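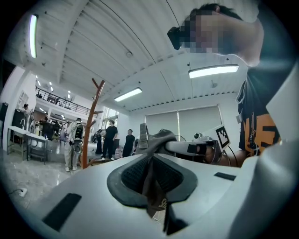 Home Diary Builds Levels Contact

Friday
Emiliano Herrera

Worked on the water in Nanden all day, apart from an hour lost to the build machine in the morning. The bug is the one from the last entry: the lock gates in the canal level open correctly the first time, and after a checkpoint reload the upper basin is fuller than it should be. It doesn't happen on every reload. Mira's report had a save attached, and that save fails every time, so I used it for everything below.

Background for anyone who skipped the earlier entries. Water in Nanden is not simulated as particles. Each basin is a volume with a floor height, a surface height and a list of openings. An opening connects two volumes and has a sill height, a width and a state. On each fixed tick the solver walks the list of openings, works out the flow through each one from the height difference, and moves that amount from one volume to the other. The surface you see is a flat mesh that follows the surface height with a little smoothing. The ripples are a shader and have no effect on anything.

The total water in a level is supposed to be constant unless there is a spring or a drain. The canal level has neither. So the first thing I did was add a debug line that sums every volume at the end of each tick and prints the difference from the starting total. Before the reload the difference stays at zero to as many digits as I care about. On the first tick after the reload it jumps, and then it stays put at the new value. That rules out a slow leak in the solver. The extra water arrives all at once, during load.

My first guess was the smoothing. The save file used to store the smoothed surface height from the mesh instead of the real one, and I thought I might have missed a spot when I changed it. I dumped the save with the Dirno inspector and compared it against the live values. The heights match exactly. The guess was wrong but the inspector needed some care anyway, because it was printing the opening states as raw integers and I could never remember which was which. It now prints closed, opening, open and closing.

Having the states in words is what led to the cause. In Mira's save, the middle gate is in the "opening" state. All of my own test saves had been made with the gates at rest, because I make them by standing at the checkpoint and waiting. Mira had pulled the lever and run for the checkpoint while the gate was still moving.

What happens on load, in order:

1. The volumes are created with the default heights from the level file.
2. The openings are created in their default states.
3. The saved opening states are applied.
4. The saved volume heights are applied.
5. The solver is switched on.

Step 3 is the trouble. Applying "opening" to a gate calls the same function the lever calls, and that function pushes a transfer onto a pending queue, so that the first bit of flow lines up with the start of the animation. I wrote it that way back in January for the look of the thing. The pending transfer is computed from the default heights, which are wrong at that point, and it sits in the queue through step 4. When the solver is switched on it takes the queue first. The lower basin doesn't have that much water to give, so it gets clamped at its floor, and the upper basin receives the full amount regardless.

There are two bugs in there. The order of loading is one. The other is that a transfer can credit one side with more than it took from the other, and that one has been in the solver since the beginning. It has never shown up in normal play because the flow per tick is small compared with what is in the volumes.

Fixed the second one first. The transfer now takes from the source, records how much was really taken after the clamp, and adds that figure to the destination. I should have had it like this from the start. With only this change the total stays constant after the reload, but the split between the basins is still wrong, as expected.

For the first one I separated setting a state from starting a transition. The lever calls start, which sets the state, plays the animation and queues the transfer. The loader calls set, which changes the state and the animation position and touches nothing else. The animation position wasn't in the save at all, so a gate caught halfway would snap to the beginning and open again. I added it to the save block for openings, and bumped the save version to 9. Version 8 saves still load: if the position is missing, a gate in "opening" is treated as open and a gate in "closing" is treated as closed. A player with an old save might get a gate finishing a moment early. I can live with that.

Then I went looking for other places that call the lever function from the loader. Found one more, in the sluice in the Domínguez mill level – the sluice is a gate with a different mesh and uses a copy of the code instead of the shared class. The copy is gone now and the sluice uses the shared class. The mill wheel reads its speed from the flow through the sluice, and for a few minutes the wheel ran backward, because the copy had the two volumes listed in the opposite order. Swapped them in the level file. The wheel sound loops off the absolute value of the speed, so I only noticed by looking at it.

Testing. The replay runner had been sitting unused since I changed the input format, and I spent the first part of the afternoon getting it going again. It loads a level, plays back recorded input with rendering off, forces a save and reload at a given tick, and compares the final state with a run that had no reload. I pointed it at the canal level and had it try a reload on every tick between the first lever pull and the exit door. With the old code, 433 of those ticks gave a different final state. With the new code, 6 do.

The remaining ones are all in a single run of ticks, at the moment when the barge touches the landing. The water values match in all of them. What differs is the barge: its position is the same but its contact flag is lost on reload, so it spends one tick as if floating free and gets a small push. By the exit door it is sitting slightly to the left of where it should be. The player can't get stuck on it as far as I can tell, since the gap to the landing is still well under the jump distance. It goes on the list. The proper fix is to rebuild contacts before the first tick, and the physics wrapper doesn't expose that yet.

About the build machine: the asset step was failing on the texture atlas with a path error. The cause was a space at the end of a folder name, which the editor accepts and the packer doesn't. I renamed the folder and added a check to the packer that prints the offending path in quotes – the old message printed it bare, so the space was invisible. The full build was then clean except for the usual warnings from the font code.

Other changes that went in:

The lever prompt no longer appears while the lever is locked by a timer.

The surface mesh is skipped when the volume is empty. It used to be drawn flat on the floor, where it flickered against the stone.

The debug total can be switched on from the console in test builds. The command is watersum.

Footstep sounds on the barge deck now use the wood set. They had been using gravel.

I sent Mira the new build in the evening along with the converted save. The reply was that the canal is fine now and that the camera in the mill clips through the ceiling beam if you stand on the hopper and look down. I can reproduce it. The beam has no collision on the camera layer, and neither do the other beams in that level, as I exported them together. Re-exporting means redoing the light bake, so I will wait until the hopper puzzle is settled before touching it.

Next is contact rebuilding, if the wrapper change is small. Otherwise the second half of the reservoir level, where the float valve still has placeholder art and no sound.

Last updated: Friday, late evening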